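Success rate is the wrong headline number for laundry loading

Farkis reports results on its loading task as a single figure: the share of episodes that end with every garment in the drum. The Komley policy was trained on 4,000 demonstrations, of which 2,692 survived filtering, and it is ranked by that figure alone.

I think the ranking tells us little. An episode in which the arm drops a sleeve over the door seal and regrasps it seven times scores the same as a clean one. Ojala, trained on the same filtered set, scores two points lower and regrasps far less. I would deploy Ojala.

Papers should report regrasps per garment, with the starting layout fixed and published: basket position, number of bundles, door state. A closed door and a basket against the front panel make a different task from an open door.
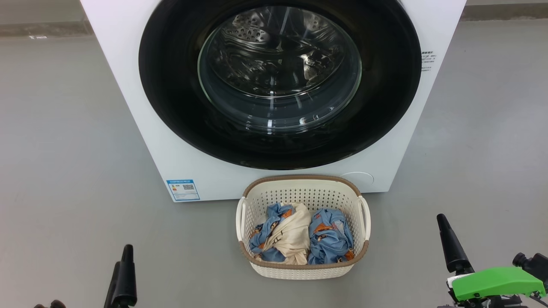 What Famerard gets right

Its logs are released per grasp, failures included. Anyone can recompute the score.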